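Two arms and a stack of plates: living with the Sotard table kit

I've wanted something to set and clear the table for me since I was old enough to be told to do it. So when the Sotard two-arm kit came up for a longish trial, I put my hand up straight away, brown table cover and all. I had it from February until the end of autumn, and my partner was very patient (mostly).

The pitch is simple enough. You show the arms a chore a bunch of times, Sotard's software Hokum chews on it overnight, and in the morning you've got a machine that can do a bit of housework. They suggest 20 demos for an easy pick-up. I found that was plenty for a dinner plate and nowhere near enough for anything made of glass.

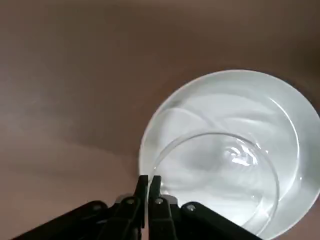

Glass is the thing I'd warn you about. Clear bowls catch the light from every direction and Hokum seems to have a different opinion each time about where the rim is. I ended up doing 200 demos on one cheap salad bowl and it still came good only when the blinds were down. If your cupboards are full of clear glass, hold off for a year or two.

Plates, though! Plates I'm really happy with. I kept a tally over one long weekend with both arms going, and out of 100 goes they managed 71 clean lifts without me stepping in. Doesn't sound flash, I know, but my teenager's strike rate is a fair bit worse and he wants pocket money for it.
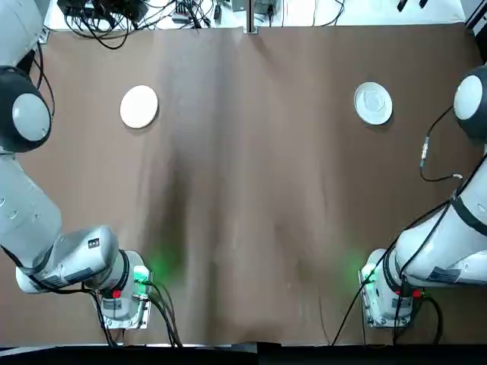

Speed is another matter. A plate takes long enough that I'd usually put the kettle on and come back. Clearing up after a family of four is out of the question, and I never got it to scrape leftovers at all. I also tried the rival kit from Delorme at a mate's place and it was quicker — but it dropped things, so I know which one I'd have near my good crockery.
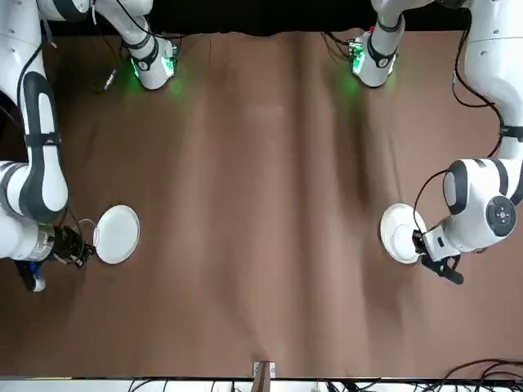
What I didn't expect was how much I'd like having two arms. I'd assumed the second was there to bump the price up. Once you've got one on each side, neither has to stretch across, and the setup took me around 5 hours less than I'd feared. The cables are a pain, mind you. Buy a bag of ties before you start, and give yourself more bench than the manual asks for.

So can it do the chores yet? One small slice of one chore, slowly, with you standing by. For a tinkerer that's great fun. If you just want the dishes done, get a dishwasher. I'm giving it three and a half stars, and I'll have another look when the Stotatia update lands with the softer fingers.

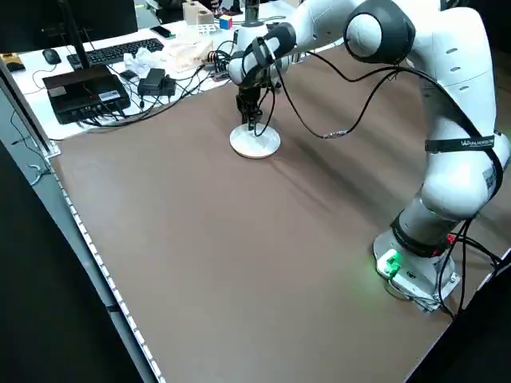
One arm at the brown work table, gripper pointing straight down over a flat white disc.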